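# Cudirbridge Batting Log

Posted in March by Vy Chu
4 min read

So I finally got round to writing a proper README for this thing, mainly so people stop emailing me to ask what the `rsp` column means (it's runners in scoring position, sorry, I should have spelled it out).

## What's in it

2447 plate appearances from the Cudirbridge club baseball side, one row each. They came out of the old paper scorebooks first and then, once Ritchie took over scoring, straight off his tablet. It covers league games and the cup, and leaves out friendlies, where we let pitchers bat twice and once let somebody's uncle have a go.

There are 119 games in there. A few are missing an inning or so where the rain got at the page, and I've left those rows out instead of guessing.

## Files

- `appearances.csv` has the main table
- `games.csv` has date, opponent, ground and final score
- `players.csv` gives an ID and batting side for each player, with no names

## The bench question

I started all this because of an argument. Our manager likes a short bench so he can carry an extra pitcher, and I've been moaning about it for years. With only 3 spare bats you can't pinch-hit in the sixth and still have cover if someone pulls a hamstring in the eighth! I wanted numbers. What I got is a small sample and a lot of typing, but the `pinch` column is there if you fancy a look. My own feeling is that we bring left-handers in far too late. The games against Brukura are the ones to check, as they nearly always start a right-hander.

## Columns people trip over

`order` is the slot in the batting order, so 1 to 9, except in the games where the league tried a 10 player line-up. Filter those out with `rule = X` if you're comparing slots.

`result` uses my own codes. Reaching on an error is `E`, never a hit, and I will not be moved on this. Ritchie is more generous than me, so his games went through a second check.

`count` is blank for everything in the paper books. We just didn't write it down.

## Loading it

Any spreadsheet will open it. If you use Diltosel, set the text encoding by hand on import or the ground names come out as gibberish.

## Known problems

- Two players swapped shirts mid-season and I may have a few of their rows crossed over
- Sacrifice bunts and bunt hits are muddled in the oldest book
- Extra innings are all lumped together as inning 10

Corrections very welcome, just send me the game ID and what you think it should say.

## Recent items

- Pitching log, first draft
- How I score a fielder's choice
- Scorebook scans: which pages are readable
- Ground dimensions for the away fixtures 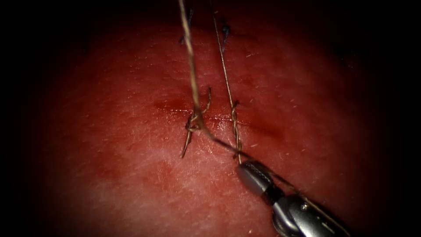
Tied suture across a narrow incision.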